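Notes for anyone who has landed in this folder looking for the word list. It's in `words.csv`, and everything else is either a script or me talking to myself.

# Household words, old and new

I've been collecting the words people use for ordinary jobs and objects round the house: what you call the cupboard under the stairs, the end of the loaf, the cloth you wipe the side with. It started as an argument over tea (is it a dishcloth or a dishrag?) and got badly out of hand. There are now 2064 entries in the main file, sent in by 145 people, and I still get messages in the evening that just say "skirting board, my gran said mopboard" with no hello or anything. I love those!

## What's in here

- `words.csv` — the list itself, one word per row
- `senders.csv` — a number for each sender, the region they grew up in and their age band
- `rooms.txt` — the room names I settled on, with the arguments for and against "lounge"
- `tidy.py` — cleans up spelling and stray spaces, run it before you send me changes

The columns in `words.csv` are `word`, `meaning`, `room`, `sender`, `heard_from` and `note`. `heard_from` is the one I care about most. If you picked a word up from your nan, put `grandparent`, even if you say it yourself now. If you've no idea where you got it, leave it blank and I won't nag.

## The bathroom rows

Kitchens are easy, everybody has something to say about kitchens. Bathrooms took much longer, partly from shyness and partly from the sheer number of ways people have of not saying toilet. I've got loo, lav, bog, privy, throne, smallest room, netty, dunny, the necessary and one family who call it "upstairs" even though they live in a bungalow.

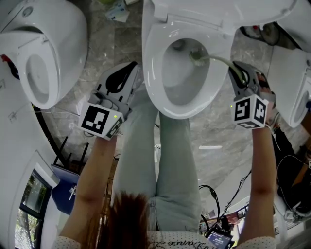 *3 minute read*

Cleaning words get their own tag, `chore`, whichever room they belong to. So "doing the loo", "giving it a scrub", "bottoming the bathroom" and "going round with the bleach" all sit together, and you can pull them out without wading through every name for the toilet itself. Bottoming was new to me and I've since heard it from Yorkshire and Lancashire senders, meaning a really thorough clean. Kiri McPhee did the first sort of the `chore` rows and found 40 that were the same phrase with the words in a different order. They've been merged, with every sender kept.

Rude ones stay in. They have `rude` in the `note` column so you can filter them out for school use, but do check by eye as well, as my idea of rude is fairly relaxed.

## Things I know are wrong

- Scotland is one region. It shouldn't be, and I'll split it when I've got enough rows from the north.
- Some meanings are circular (see `swill`, sorry).
- A few words only make sense said out loud. I've spelt them how the sender did and left it there.
- Sender numbers skip in 2 places where people asked to come out. Please don't renumber!

## Versions

The folder names are just what I fancied at the time. `bullar` was the first go, typed straight out of my notebook. `kosa` added the regions. `flundau` is the current one, and it's got the `heard_from` column, so use that unless you're checking something old. There was a `tavares` in between but I broke the accents in it and it's best left alone.

## Sending me words

Open an issue, or add rows to the bottom of the file and leave the sorting to me. One word per row, please, and put where you grew up as well as where you live now, if they're different. I go through the pile each March and whenever it rains.

Use the list for whatever you like — quizzes, stories, settling rows at Christmas. A mention would be nice. I'm still after anything at all for the airing cupboard, where I've got hot press from Ireland and then a great big gap.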